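About Tumusow Paving

Tumusow Paving lays and looks after large concrete surfaces: plazas, parking areas, loading yards and school grounds. We started in August with one truck and a rented saw, and we now have over 30 people on the payroll. The office is on Grunwood Road, behind the tile shop.

Most of our work is joints. A wide slab moves with the weather, and the joints decide where it cracks. 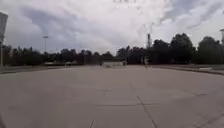 We cut them early, usually the morning after a pour, and come back later to seal them. Stains and patchy colour we leave alone unless the owner wants a clean – plain grey concrete is never one even shade.

Tire marks are the other thing people call about. Most will lift with a degreaser and a stiff brush. We quote by the square metre and reply within 48 hours.
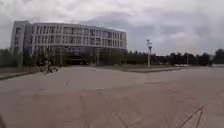 Tipene Doolan wrote to us that the crew at the Kavura job swept up every evening and kept the walkway open the whole time, and that he'd have us back for the second half of the yard.

Quotes are free within 75 kilometres of the office. Past that we charge for the drive and take it off the bill if you go ahead.

Page updated 1/20/20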